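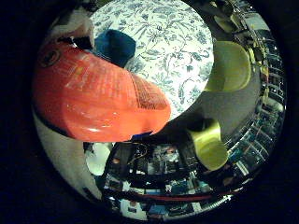 Griet Timmermans wrote to ask whether the Asdale can weigh a bowl that's already half full, because her old scale gave up on her every time she added flour a little at a time.

It can, Griet, and thank you for asking! You set your bowl on the plate, press the left button, and the display goes back to zero no matter what's in there. Then spoon in your flour as slowly as you please. The Asdale stays awake for 300 seconds between changes, so you can wander off to hunt for the baking soda and come back to the same number. 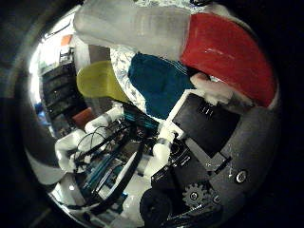
We've also kept the buttons nice and big, with a little click to them, so floury fingers are no trouble (mine usually are). Hold the right one down to switch between grams and ounces. The scale remembers which you like, even after you change the batteries.

Asdale Kitchen Scale
Maker: Tuominen
Capacity: 3000 g
Weight of scale: 700 g
Plate: stainless steel, lifts off for washing
Batteries: two AAA, included
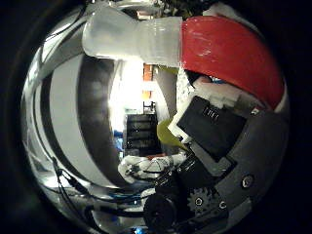

Polished chrome, close up

Please wash the plate by hand with a soft cloth and dry it before you put it back on. The base should only be wiped, never dunked. If your readings start to drift, move the scale to a hard, level counter and let it settle before pressing anything, and if that doesn't cure it, try fresh batteries. 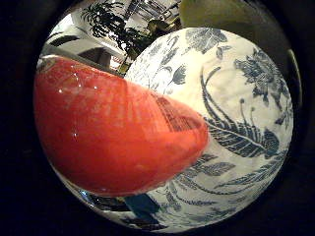

Dorota Kurek
Kitchenware Buyer

I've had my own Asdale since March and it has taken over most of my measuring cups' work, even for honey, which I used to dread scraping out of a spoon. If you bake several loaves at once, do look at the bigger Marar before you decide, as it takes a wide mixing bowl more comfortably. For cookies, soups and a weekend cake, the Asdale is plenty.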